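Chapter 4
Sorting and Putting Away

In this chapter
Why things pile up on tables
Sorting by kind, by use and by place
Containers, trays and open bowls
Setting up a put-away routine

Key terms: home spot, landing surface, sorting pass, holding tray, nesting

Most households own far more small objects than anyone in them would guess. When Phyllis Dobson took over the housekeeping course at the Asadi Training Center, she asked her first class to list every loose item in their own kitchens, down to the bottle stoppers. One student stopped writing at 1000 and handed in the list unfinished. The rest of the class turned in shorter lists, but few of them could say where each item was kept. Several had written "table" or "counter" next to a long run of entries.

A table is what this book calls a landing surface. It is flat, it is at a handy height, and it is usually on the way from one place to another. People set things down on it while they do something else. A cup comes back from the living room. Fruit comes out of a shopping bag. A sponge gets left behind after a quick wipe. None of these has much to do with the others, and each one would take only a few seconds to put away. Left together they become a job, and the job gets put off.

Chapter 3 dealt with cleaning surfaces. You will remember that a surface has to be clear before it can be cleaned properly, and that wiping between objects leaves rings and crumbs. Clearing is the subject of this chapter. It comes before cleaning in the order of work, but we have placed it second in the book. Students tend to clear more carefully once they have tried to clean a table that wasn't cleared.

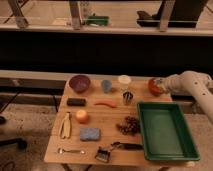
The first step in clearing is the sorting pass. In a sorting pass you do not carry anything out of the room. You only move things that belong together until they are next to each other. Bowls and cups go in one group. Fruit and vegetables go in another. Cleaning items such as sponges and cloths make a third, and they should be kept well apart from anything that will be eaten. Tools that are used now and then, such as a nutcracker or a corkscrew, form a small group of their own.

There will be some objects that do not fit. A container with a lid on it might hold food, buttons or nothing at all. Open it and look before you decide. Play food is another common case in homes with small children, and a toy carrot has no business in the vegetable drawer. Put doubtful items on a holding tray and come back to them at the end. Any tray with a raised edge will do.

The second step is to give each group a home spot. A home spot is the one place where a thing is kept when it is not in use. Good home spots are close to where the thing is used and can be reached without moving something else. Section 4.2 covers home spots for dishes, and Section 4.3 covers food. Bowls of different sizes can often be nested, with the smallest on top, but bowls of nearly the same size may stick together and are better stacked on separate shelves.

The third step is the carrying. Beginners like to start here, and it costs them a good deal of walking. Phúc Lương, who teaches the evening section of the course, has his students clear the same table in two ways. First they pick up whatever is nearest and put it away, one item at a time. Then the table is set up again and they sort before carrying. In one May class, a student made 19 trips the first way. He wrote the number on the board and left it there until the end of the term.

You will repeat this exercise yourself in Activity 4A. You will need a table, a tray and a mixed set of household objects. Work with a partner, and have the partner keep a tally of trips while you clear. Change places when you are done. Leave heavy or sharp items out of the set, and wash your hands before handling real fruit.

Before you go on to Section 4.1, look over the nearest landing surface in your own home and write down what is on it. Beside each item, write its home spot. If it has none, leave the space blank. Keep the page in your notebook, as you will use it again in Section 4.5.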